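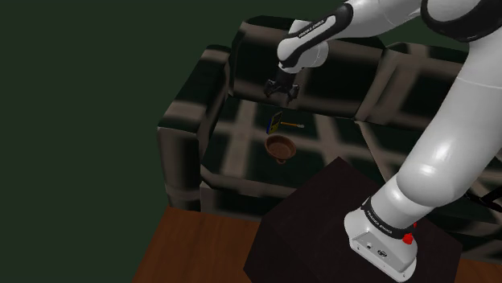
By Fulgencio Ventura | 24 December 2024

Rido has released the second edition of Nestmont, its simulated household pack for testing pick-and-place software on a pedestal-mounted arm. We ran it on the office workstation with the Franka Emika model that loads by default.

The pack ships with nine living room layouts and 200 object placements. Most set small items on or near upholstered furniture, a harder case than the flat tabletop used in the June edition. A bowl on a seat cushion leaves little clearance behind it, and the backrest limits how far the wrist can tilt on approach. Our planner, tuned on tabletops, needed a larger standoff distance before it would return a path at all. 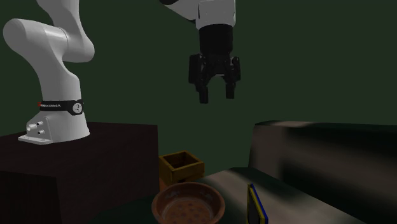 Object poses, wall color and camera position are set in one text file per layout. Changes take effect on reset, with no rebuild. Contact settings are in a separate file and are less well documented – the friction values carry no units, and two of the parameter names differ from those in the manual. Rido says a corrected manual is in preparation.

Loading a layout took around 8 seconds. Cushions are treated as rigid bodies, so results for objects resting on them should not be carried over to real fabric without a check. Users who need soft contact will have to supply their own model.

The license is per workstation and covers updates for one year. Existing customers can move to the new edition at no charge, but layouts saved in the June format must be converted first with the command-line tool in the download.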